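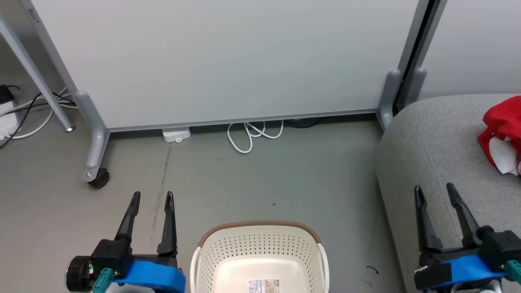

White panel on gray frame, one black wheel visible

Jumodier wrote:
Our office in Fornonham is closing in February. We have 28 partition panels and I don't want them in the landfill. Jekon asks 400 to collect them. Is this a normal price?

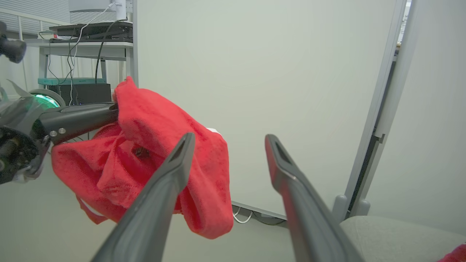
They also say the metal is separated, but they did not answer me where the rest goes.

Adjei wrote:
Too much. Scrap yard takes steel frames for free, if you remove the boards by yourself.
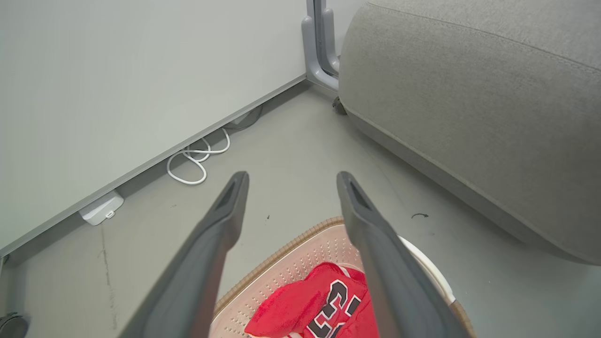

Red jersey in the pink basket

textile_bin wrote:
I disagree with Adjei. To take them apart is 2 days of work, and the boards you still must pay for. I paid 800 for a similar load. Ask first a school or a reuse shop.

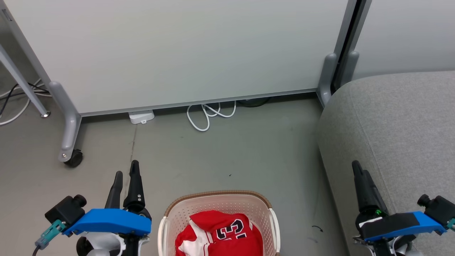

Old clothes are easier, my town has a bin for them on every corner.

Jumodier wrote:
Thank you both. I will call the reuse shop tomorrow morning.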